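**Sorting the play garden: by color or by kind?**

**mossy_amparo** · 19/09/2018

Hello all, it's Amparo Ibarra again, the one with the little pretend garden corner at Jendwood (we're a drop-in playroom, and the children are mostly three and four). You were so kind about the puddle table back in April that I'm returning with another very small problem that has taken over my evenings.

We have toy trowels. We have so many toy trowels! Some are light blue and some are green, and they all used to live in one big heap under the bench, along with half a loaf of wooden bread. I've now moved everything to open trays and I'm trying color first, with the vegetables kept together on their own.
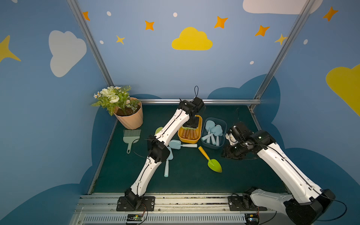 *Carrots in the orange tray, blue tools in the bin beside them.*

My question is whether color is the right way to go, or whether I should be sorting by what a thing is for. I keep changing my mind, usually while I'm brushing my teeth.

**Lengyel_60**

By kind, Amparo, every time. I ran a nursery room for 11 years and the color trays always fell apart the minute somebody gave us a red one. Diggers with diggers, brushes with brushes. And please give the cleaning things their own home, well away from the garden tools, or you'll never find the dustpan when the soil goes over.

**mossy_amparo**

Oh, the dustpan, yes. I'm guilty there. My brushes and sponge have been sort of camping next to the trowels, and I do like that the mint green brush goes so nicely with everything else, but I take your point. 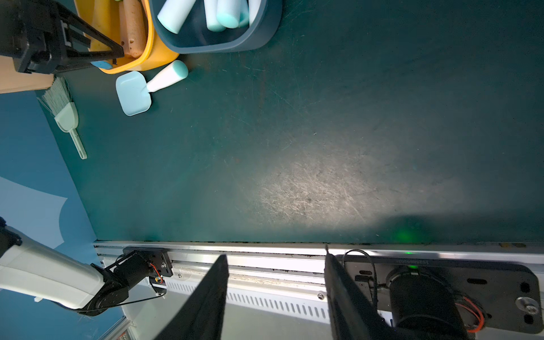
So a yellow bin for the scrubbing and wiping things, then, and the long brush on a hook, which I think it would like because there's a hole in the handle already. Would you put the dustpan on a hook as well, or does that only end in it being a hat?

**Lengyel_60**

It'll be a hat wherever you put it.

**nahuel_u**

I'm going to disagree with Lengyel, very gently, and I'm sorry this is long. My lot are younger than yours, and "put the green ones in the orange tray" is something they can do without me standing over them. "Put the digging tools in the digging tray" gets me 13 blank faces. Once they have color down you can get fancier. Handles all facing the same way helps too, because small hands grab the nearest end.

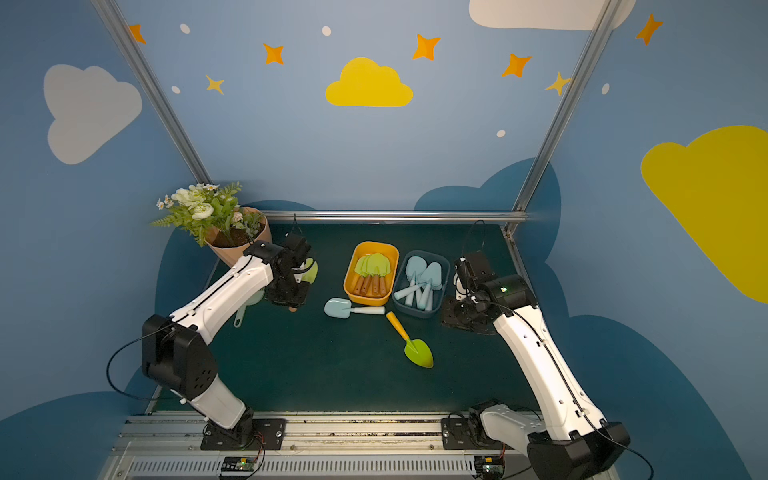

The other thing I'd say is to keep the trays shallow and right next to each other. Ours were across the room from one another for a whole term and everything simply ended up in whichever was nearer the door.

**Lengyel_60**

Fair enough about the little ones, Nahuel. I still say color is teaching them color, and tidying is a different lesson.

**arnska**

Can't it be both? What do you do with the odd ones, though? There's always an odd one. We had a purple rake that started actual arguments.

**mossy_amparo**

Arnska, you've put your finger on it. I have one with a green blade, pointier and bigger than the rest, and a yellow-orange handle where the other green ones have wooden handles. I had them all out on the table and went back and forth over that one like it was a tax form.
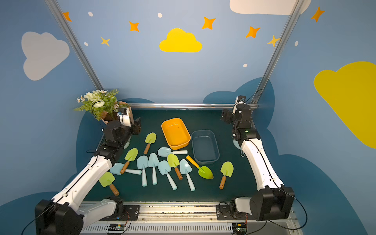
I've decided the blade is the boss, so green it is, and the blue ones with their white handles are no trouble to anybody. I'm going to try Nahuel's way for 3 weeks and then see if the older ones are ready for Lengyel's. The flowerpot stays where it is whatever happens, as I'm fond of it.

**nahuel_u**

Blade is the boss, I'm stealing that. If you want picture labels for the trays, Atomance does a plain sticky card you can draw on, and they peel off again without taking the paint.

**Lengyel_60**

Three weeks, then, and I want a report on the hook.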